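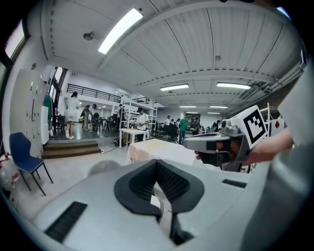
*The blue chair, in front of the lockers.*

28/12/2024

I've been trying to like this room since September. It has a white ribbed ceiling, a wall's worth of fluorescent light and a window that does its best. What it has never had is anywhere good to sit.

The blue chair is my favorite, and that's a low bar — molded seat, thin black legs, the comfort of a bus stop. Tomos Parri says it builds character. Tomos has a cushion.

The tall white lockers I have no complaints about, except that I forgot which little door was mine for most of the fall and lost a perfectly good sandwich to it. There's a green something hanging next to them as well. I've asked. Not mine, not Tomos's. If it's still there in the new year I'm trying it on.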